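Sunday, August. Two-arm bench, shared shop

Geeta wants the Raletus arms sorting measuring cups by next week. I doubt it. Log says 177 runs, 20 of them clean, and I don't trust the 20 – Sang scored those himself.
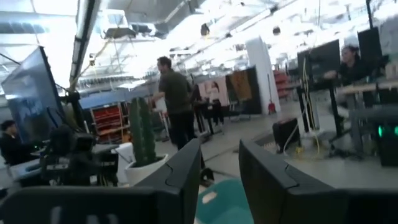

Wrist view, fingers over the turquoise bin, shop behind.

Far too much room in that view. People, monitors, cables on the floor. Asked Ikhsan what the model makes of all that and got a shrug. Head view is plainer: both grippers low over the wood, the right one on top of the yellow cup and hiding part of it. 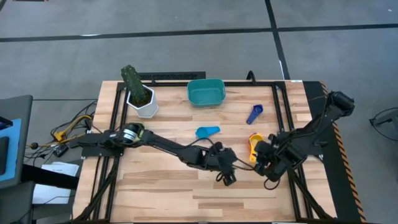 To do
Recheck wrist mount angle.
Rescore the 20 – Gunvor, not Sang.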